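Write the Reset Down
Opinion, by Wilma Menzies
Sat 18 April

A robot opens a drawer. The handle is grasped, the slide runs, the drawer stops at the end of its travel, and somebody writes down a success. Most labs and integrators I visit can tell me their success rate for a task like this to a decimal point. Very few can tell me what had to be true of the drawer before the attempt began, or who decided what counted as open.

I think that second kind of information should be required. By required I mean that a result without it should not be accepted in a purchase file, a shared data set or an internal review.

My reasons come from paperwork. Last August I was asked to compare drawer results from two suppliers, Enov and Zikau, for a client that stocks parts in shallow cabinets. Enov reported 3,175 attempts. Zikau reported 1,404. Both called the task "open drawer," and both had a pass rate that looked fine on a slide. It took me most of a week to find out that they were not measuring the same job. Enov counted a drawer as open when the front had moved at all. Zikau counted it only when the drawer reached its stop. One of them pushed the drawer shut by hand between attempts, and the other let the robot close it, so that a drawer left slightly proud of the cabinet was the starting point for the next try. A drawer left slightly proud is easier to open. Anyone with a kitchen knows this.

Neither company had hidden anything. They had no rule that told them to say it.

The task is simple enough that people feel silly writing a page about it. It's one wooden cabinet, one drawer and one bar handle on a white table. 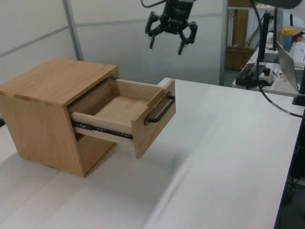
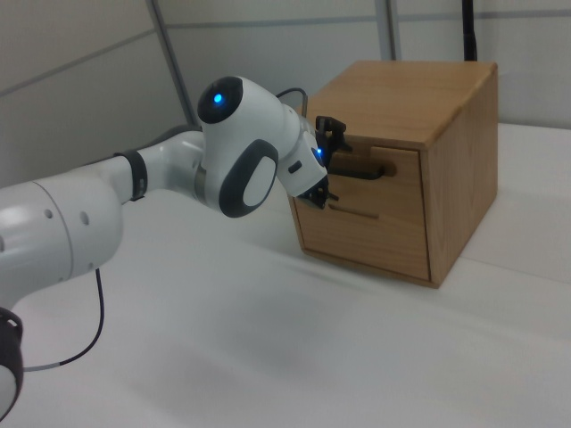
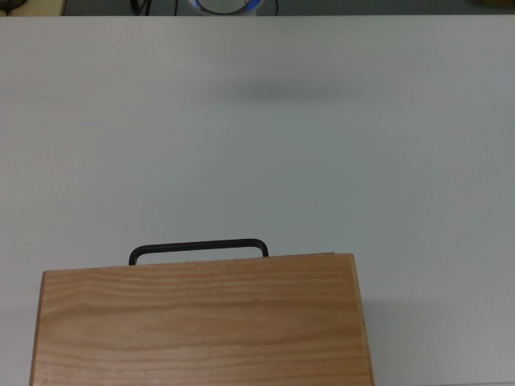
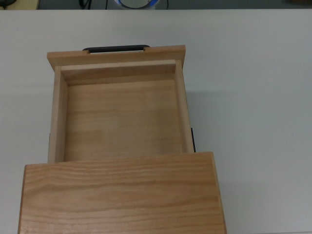 My proposal is a one-page reset sheet for every manipulation task, written before the first attempt and kept with the results. It should say where the object stands and how far it may drift before someone moves it back. It should say what state the object starts in, with a number if a number makes sense. For a drawer that means the gap between the front and the cabinet, measured with something better than an eye. It should say whether the drawer is loaded. An empty drawer and one full of fasteners are separate tests, and I would not let them share a line in a table.

The sheet should also give the end state in words that two people would apply the same way. "Open" fails this. "Front panel at the stop, gripper clear of the handle, cabinet within its starting marks" passes. The part about the cabinet matters more than people expect. A light cabinet on a smooth table can be dragged as easily as it can be opened, and I have read logs in which a dragged cabinet was scored as a success. If the cabinet is fixed down, say how. If it is free to slide, say that too, and don't compare the two.

Then there is the question of who touches what. I would have the sheet list every hand intervention that is allowed between attempts, and I would have any other intervention end the run. Trilok Pant, who manages the test floor at Pathirana, thinks this is too strict. His people do small things all day, like straightening a cable or wiping a handle, and he says that ending a run each time would cost him his schedule. I take the point about cables. I would still want it written down. A mark in a column takes a second, and it is the only way a reader in another building will ever know.

The more serious objection is that fixed conditions make for brittle robots. Babita Tyagi has argued this with me more than once. She wants the cabinet turned, shifted and swapped, because a machine that can open a drawer in only one position is no use to anyone. I agree with her about the goal. But varied conditions need a sheet more than fixed ones do. If the cabinet is turned, the sheet should give the range of angles and how each one was picked. Otherwise the operator picks, and operators are kind. After a few failures they set the thing down where it worked before — I have done it myself, without meaning to.

Cost comes up as well. Vaten tried a version of the sheet on 56 tasks and found that writing one took five minutes when the person who designed the task did it, and most of an afternoon when anybody else did. I read that as an argument for doing it early. By the time a buyer asks, the designer has usually moved to another project and the tape marks are gone from the table.

I would not make this a formal standard yet. Standards take years, and the wording would be fought over by people with products to protect. A purchasing clause could do most of the work now. Buyers can refuse any success rate that arrives without its reset sheet, and they can ask for the failed attempts in the same folder as the good ones. Suppliers who already keep this information will lose nothing. The others will start keeping it after the first returned bid.

Marjorie Fothergill, who reviewed a draft of this piece, asked what should happen to the results we already have. My answer is to keep them and label them "conditions not recorded." They are still useful for spotting crude faults, such as a gripper that slips or an arm that stalls. They should not be added to newer figures, and they should not appear in a chart beside another company's. I have gone back and put that label on four of my own reports, including the one from August.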